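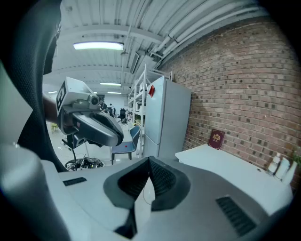

The district council for Skaltdale has confirmed its order on amplified sound near places of worship, and it takes effect in Grarkgate on the first day of December. I have lived on the market square for 13 years and have followed the matter from the first draft, so I am setting down my understanding of the order and my own view of it.

The order prohibits the use of loudspeakers, amplified instruments and recorded music in the open air within 60 metres of any building registered for worship while a service is in progress. It applies equally to the parish church, the Orthodox congregation in Tanner's Row, the mosque behind the bus station and the two chapels. It applies to religious bodies as well as to traders and entertainers. A congregation may not broadcast its own service to the street without a permit, and a street preacher with a microphone is in the same position as a man selling phone covers to music.

Unamplified sound is not covered. Bells, singing and the ordinary voice may continue as before.

## How the order came about

Complaints about noise on the square are not new. The present proposal was put forward by Councillor Elsa Wallin after the funeral of a former headmistress was twice interrupted by a promotional event outside the Sellutero furniture showroom. The showroom's management apologised to the family in writing. Councillor Wallin stated at the time that an apology was welcome but that the district had no rule under which the event could have been stopped.

The council received 549 written responses to the consultation. A summary was placed in the library, where I read it over two afternoons. Most of the respondents supported some form of restriction. A smaller number, 47 in all, objected to it outright, and their letters were in several cases the more carefully argued.

The most substantial objection came from Zoltán Pálfi, who has played the accordion by the fountain for many years and uses a small amplifier on account of the traffic. He pointed out that services are held in one building or another on most days of the week, and that the distances overlap. On his reckoning there is no point on the square at which he could play through an entire Friday or Sunday. I have walked the distances with the published map in hand and I believe he is right.

## The position of the congregations

It has been assumed in some quarters that the religious bodies asked for the order. This is mistaken. The vicar, Sigrun Bakke, wrote to the council in favour of a voluntary arrangement under which service times would be posted on the square and funerals notified to traders the day before. Hiwot Negussie, writing for the Orthodox congregation, took a similar line. Her letter observed that her own community holds an outdoor procession each January with a portable loudspeaker, and that it did not wish to be protected by a measure that would oblige it to apply for permission.

Both letters were noted in the minutes. Neither appears to have altered the text.

A permit may be granted for up to four hours, and the application must be lodged 10 working days beforehand. There is no fee for the first year. Applications are decided by a single officer, Åsmund Lunde, against criteria which had not been published when I last enquired.

## My own view

I attend the parish church and was present at the funeral in question. I do not make light of what happened. A family is entitled to bury its dead in reasonable quiet, and I would have supported an order limited to funerals without hesitation.

The order as adopted goes a good deal further. It treats a regular Tuesday prayer meeting in the same way as a burial, and it places on the accordion player and the procession a burden that was meant for the showroom. The voluntary arrangement should have been tried first – for a year, with a proper record of complaints – before any penalty was attached.

I have written to Councillor Wallin asking that the permit criteria be published before the order takes effect, and that the existing January procession be exempted by name. She has acknowledged the letter. I shall add her reply to this page when it arrives.

Readers who wish to see the full text of the order may ask for it at the library desk in Grarkgate. The map is kept in the same folder and should be returned with it.

November 2024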